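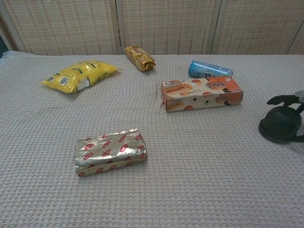 How long does a shared snack table last in an office? At our Prerton site, one working afternoon, and the sweet things went first.

Figure 3. Packaged snacks and a canned drink on the snack table cloth.

I logged 407 items over June, and I'll admit I expected the drinks to win. They didn't! People at Prerton took wrapped sweets on the way past (often two at a time) and came back for a can much later, if they came back at all. Boxed biscuits were slowest, and I think that's down to the box: somebody has to be the first to open it. Birnley was the same, only slower.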